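News from the grasping bench

September 8, 2018

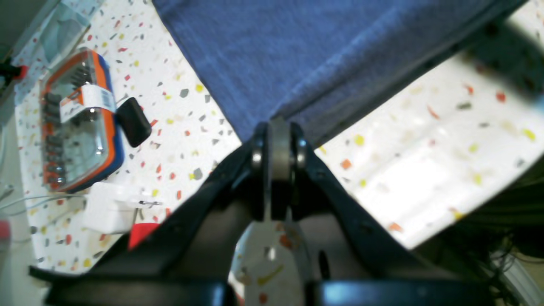 Jana asked me for "something short and readable" about what we've been up to since February, so blame her if I run on (I will run on). The question we started with sounds almost silly: does a robot learn to pick things up better on a tidy table or on a messy one? Most of our early training was done the tidy way, one thing at a time, lots of clear space round it, everything put back before the next go. Lovely to watch. Then we'd try the same robot on a worktop with cables and cloth and chargers all over it and it would go to pieces.

So Elif Naz had the idea of giving up on tidy altogether. We guide the arm by hand through each pick while the wrist camera records what the gripper is heading for, and we do it among whatever happens to be lying about. Cloth folded any old how, small cases, plugs, bits of wire. In Dastemon (that's our learning program, the name was Finn's and I've stopped arguing) each run gets stored as pictures plus the movements that went with them, and the program has to work out the link between the two. We ended up with around 3000 runs, and my right shoulder remembers every one of them!

For the test we kept 17 objects back that Dastemon had never met, and set them out on a cluttered top. The version trained on tidy tables managed to pick up 9 of them. The version trained on mess got 11. I know, I know, two more objects isn't going to stop the presses, and Heather Tapsell has already told me (kindly) that I need a much bigger test before I'm allowed to sound pleased. She's right, and we're doing one. What cheered me up more was the way it failed. The tidy version tended to dive straight down and drag a cable along with it, while the messy version would quite often slow up, shift sideways and come in from another angle. We never told it to do that.

Cloth is still a nightmare. Anything soft changes shape the moment a finger touches it, and at close range it fills so much of the camera's view that the program loses track of what's underneath. Mattes wants to add a second camera further back. I'd like to try feeding in a bit of memory first, so the robot can hang on to what it saw on the way down, and we have a cake riding on which one helps more.

Next up is the bigger test, with a fresh lot of objects and a different worktop, as I've a nasty feeling Dastemon has got rather too used to ours. If you're at the Flusitz site and have small, sturdy things you could lend us for a few weeks, drop them off with Finn and put your name on them. Nothing that leaks, please.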